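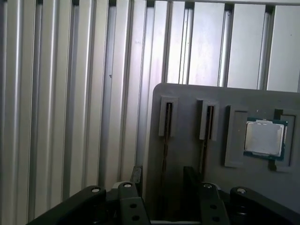
Allotment waiting list and spring plant swap

It has been a long, soggy winter on the Trekura plots, and I know a good few of you have been itching to get your hands back in the soil (me too!), so it is lovely to be writing with some cheerful news. The lower path, which spent most of February under water, has been dug out and topped with bark, and you can get a wheelbarrow down it again without losing a boot.

We have 45 plots let this year and 21 households on the waiting list. If yours is one of them, please do reply to the letter we sent out - we can only keep your place if we hear from you, and it would be a shame to lose anyone who has waited this long.

The plant swap is at the Kurden Road hall, from ten until the tea urn runs dry. Bring seedlings, spare pots, rhubarb crowns, whatever you have too much of. The 7 bus stops right outside, and there is a little parking behind Todorova Bakery if you have trays to carry. Please label your tomatoes this time, as I grew a whole row of mystery ones last summer and still couldn't tell you what they were.

Contact: Trekura Allotments, 634 Sarik Lane | © Trekura Allotments | Back to top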